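Mobiles & Gadgets | Interviews

Print this article
E-mail to a friend

Prundach will put its first budget handset on sale in January. The company's product manager told us the price had been settled early.

"We wanted to stay under Zou," she said. "Everything else came after that."
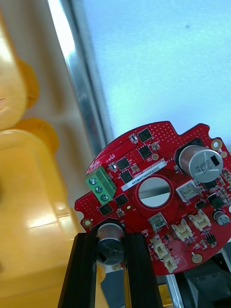 She would not give a figure, but said shops had been promised a margin on the first 1198 units. The battery is meant to reach 50 per cent in 30 minutes – "with our charger, not any old one". 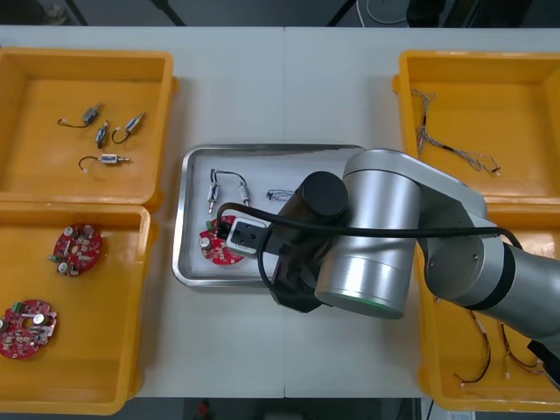 Updates are promised for two years. Asked about a larger model, she said it was "on paper" and went back to talking about cases.

Related items
Mekthorpe delays its folding phone
Zou cuts tablet prices
Jernthorpe earbuds: first look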